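21 May 2025

Floor corner, sweeping tests, day two. Tatu Kariuki was out in the morning so I did the setup alone and he joined after lunch.

Still comparing hand brushes for the bench kit. We need one that picks up fine dust from the wood-grain floor without pushing half of it up against the wall. Test dirt is the same as in January: dry bread crumbs plus sifted sawdust, 300 g mixed in the Plikton tub, a level spoonful per run.

Dradora brush first. Stiff, good on crumbs, poor on sawdust. It flicks. Found crumbs a long way down the wall and had to go over that stretch twice. Fusinen is softer and slower but leaves a cleaner line. Its handle is too thick for the hooks on the rail, so either we drill the hooks out or we drop it.

Then the small green one from the drawer. 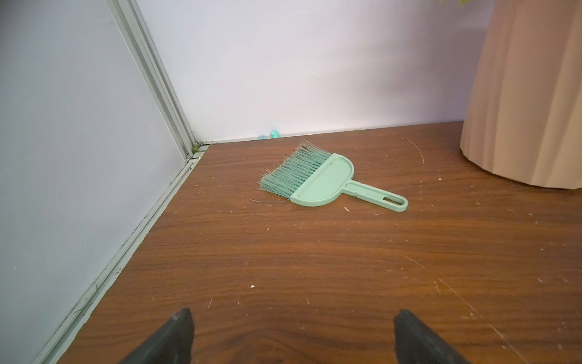
*Green hand brush by the corner. Fringe uneven, one loose bristle next to the head.*

The bristles are fine and dense, so I expected it to do well on sawdust, and it did. The splay is the trouble. Strands stick out at odd angles toward the ends of the fringe, and on a straight pull along the wall they leave thin trails. Turning the brush and leading with the middle of the head helps. It also sheds. I want a second one of the same type, new, before writing it off.

The handle has a long hanging hole and fits the rail as is.

Weights back in the pan, out of 300 mg of sawdust weighed separately on the small scale: green brush 283 mg, best run. The Dradora and Fusinen figures are on the sheet by the scale — not copying them here until Tatu has checked the tare, it drifted after lunch.

Floor itself: lots of light scratches, including a long curved one on the right. Fine dust may be sitting in them. Tatu thinks we should wipe with a damp cloth between runs. I would sooner vacuum, a damp floor changes the sawdust. Left it open.

To do:

- ask Nélida Cáceres whether the Ugwu order can take 2 more green brushes
- re-zero the scale, repeat the Fusinen runs
- trim the fringe on the old green brush and try it once more along the wall
- new label for the Plikton tub, the old one has come off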